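When the Grip Reading Drifts: A Cable Fault at the Hurnwood Bench

The first bad recording came on a Tuesday, at the start of the afternoon shift. The operator closed the right gripper on a small part, the fingers stopped against it, and the log went on reporting an opening of 9 millimeters. The part was 4 millimeters thick. No alarm was raised, because both values sat inside the permitted range.

"It was a believable number," says the lead technician at Sutau, the contractor that runs the Hurnwood bench. "If it had read zero, or full open, we would have caught it that hour. It read like a slightly thicker part."

The bench is used to record hand motions for small-parts sorting. An operator holds a gripper in each hand and works through a task at a table, and the finger opening on each side is logged over a cable. The recordings are later used to train a pair of fixed arms at a packaging line. An error in the opening value is carried straight through to the arms, which is how this one was found. During a trial at the line, the right arm repeatedly closed too little and let parts drop onto the belt.

"The line people blamed the arm first," the technician says. "They recalibrated it twice. The arm was doing what it had been taught."

Sutau pulled the recordings behind the trial, 1550 in all, and compared the left and right openings wherever both grippers had handled the same kind of part. In 122 of them the right side disagreed with the left by more than the allowed margin. The bad ones were not spread evenly. They came in runs, often with clean recordings before and after, and most of them involved reaching toward the far side of the table.
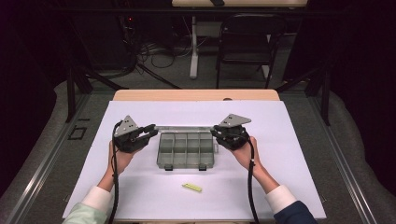

Two-handed work at the organizer tray. Each gripper has its own cable, running back along the forearm.

That pattern pointed to the cable. With the arm drawn in, the cable hangs slack. With the arm extended, it pulls against the connector at the gripper body. The technician describes a test that took most of a morning: one person held the gripper still with the fingers blocked at a known opening, and another moved the cable by hand through the positions it takes during a reach.

"At one angle the value jumped and stayed there," the technician says. "You let go of the cable and it stayed. You had to open the fingers all the way before it came back. That explained the runs."

The cause was a worn contact on the signal line. When the contact opened for a few milliseconds, the reader lost its count and resumed from the wrong place. The software on the reader, a package called Clutano, was set to bridge any gap shorter than 30 milliseconds by holding the last good value. The setting had been chosen months earlier to get rid of nuisance stops.

Was that setting a mistake? The technician is careful with the answer.

"The setting did its job. We had stops every few minutes before it, and operators were losing their place in the task. What we got wrong was that a bridged gap left no mark in the log. It should have been written down every time, even if the recording carried on."

There was a safety side to the fault as well. The grippers at the bench are moved by hand and carry little risk, but the arms at the line are powered. A reading that errs in the other direction would have taught an arm to close harder than the part required. Sutau found no recordings of that kind. The line was nevertheless held at reduced grip force until the review was finished in March.

"Dropped parts are cheap," the technician says. "I would not want to have learned about it from a crushed one — or from someone clearing a jam."

Several changes followed. The right cable and its connector were replaced, and the left was replaced with it, although it had tested clean. Each cable is now clamped near the gripper so that a pull is taken by the clamp. Operators close both grippers on a MacAulay gauge block at the beginning of each session and again at the end, and a session in which the two readings differ is set aside. Clutano now writes a line to the log for each gap, with its length, and stops the recording at the third.

The affected recordings were removed. Correcting them by adding a fixed offset was considered and dropped, as the size of the error varied from one run to the next. The remaining set was used to retrain the right arm, and the trial was repeated at the same belt speed. The technician reports no drops traced to grip opening in that trial, but adds that it was a short one.

One question is still open. The contact wore out well before its rated life, and Sutau has not settled whether the cause was the reaching motion, the way the cables were coiled between shifts, or a poor batch of connectors. The old connector has been cut open and its spring was found to be bent. A second one, taken from the left side, is waiting for the same treatment.

"I'd like it to be the coiling," the technician says. "We can fix that with a hook on the wall."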